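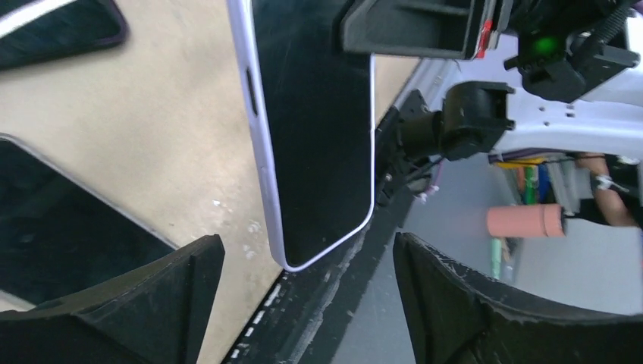
Who may be called up under the new reserve service rules, and for how long? Any registered reservist in the districts of Claster and Olmedo who completed basic service within the past 14 years may be called up, for one training period in each calendar year. The period may not exceed three weeks, travel days included, unless the reservist agrees in writing to a longer one.

Reserve Affairs | Notices to Members

Jun 16, 2018
By the Office of Reserve Liaison

The question has reached this office many times in recent weeks, in several forms, and members are asked to read this notice in full before writing or calling. The revised Reserve Service Regulations were approved in January and apply to all call-up orders issued after that month. Orders issued earlier remain subject to the former rules, even where the training itself has been moved to a later date.

The principal change concerns the order itself. Under the former rules a unit commander could summon reservists directly, and practice differed a good deal from one garrison to the next. All orders for the two districts are now issued by the Lundmont Regional Command and must bear the registration number of the reservist, the place of reporting, the first and last day of the period, and the name of the receiving unit. An order that lacks any of these should be returned to the Command with a short covering letter. Reservists should keep a copy. A message or telephone call from a unit is a courtesy and does not take the place of an order.

Notice must be given at least 70 days before the first day of training. Shorter notice is permitted only where the Command has declared a special exercise, and the declaration must be cited on the order. Members who received short notice for the spring exercise at the Farkska training area have asked whether their service will be counted. It will be counted in full, and those reservists may not be called again this year.

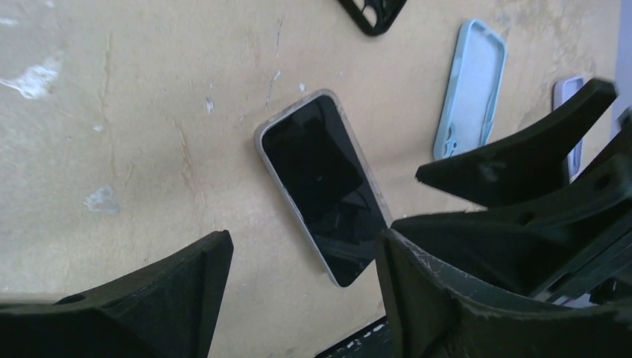
Requests for deferral are to be made to the Command and not to the receiving unit. The accepted grounds are largely unchanged: illness or injury certified by a physician, the final year of a course of study, the birth or adoption of a child, and the sole care of a dependent relative. Seasonal work in farming has been added, at the request of the Olmedo district – the former rules left such cases to the discretion of the commander. A request must be lodged within 14 days of receipt of the order. The Command is required to reply in writing. While a request is pending, the reservist is not obliged to report, but should be ready to do so if the reply is a refusal.

A refusal may be appeared against once. The appeal is heard at Lundmont by a panel of three officers, none of whom may belong to the receiving unit. Reservists may attend in person or submit a written statement, and may be accompanied by a representative of this office if they wish. Members seeking such assistance should send us the order, the request, and the refusal together. Incomplete files have caused delay in a number of recent cases.

Pay during training continues to be set by rank held at the end of active service. Promotions granted in the reserve now count toward pay as well, beginning with the first training period after the promotion is recorded. Travel is reimbursed from the registered home address to the place of reporting by the least costly public route. Those reporting to Farkska should note that the garrison bus from Claster no longer runs on the first day of each period, and that private vehicles may be left only in the north lot. Fuel claims are accepted where no public route exists.

Employers are to be informed by the reservist, in writing, within a reasonable time after the order is received. The regulations do not fix a number of days. Our advice is to do so at once and to attach a copy of the order with the registration number covered. Employment may not be ended on account of reserve service, nor may annual leave be reduced by the days served. Several members have reported being asked to use leave for the travel days. Travel days form part of the training period and are protected on the same terms.

Medical examinations are carried out at the place of reporting on the first day. A reservist found unfit is released the same day and receives pay for that day and for the return journey. Those with a known condition may ask to be examined beforehand at the Claster garrison clinic, and we recommend this to anyone facing a long journey.

Members who have changed address should confirm that the register has been corrected. Almost all of the disputed orders brought to this office since January were sent to a former address. The duty to report a change rests with the reservist, and an order delivered to the last registered address is treated as received. Corrections may be made at either district office with proof of residence. A correction made by mail takes effect on the day it is entered, which may be some time after it was sent.

The full text of the regulations may be consulted at the district offices in Claster and Olmedo. A printed copy will be mailed on request to members who cannot travel. Questions concerning equipment issued for home storage are governed by a separate instruction, now under review at Lundmont, and will be addressed in the next issue.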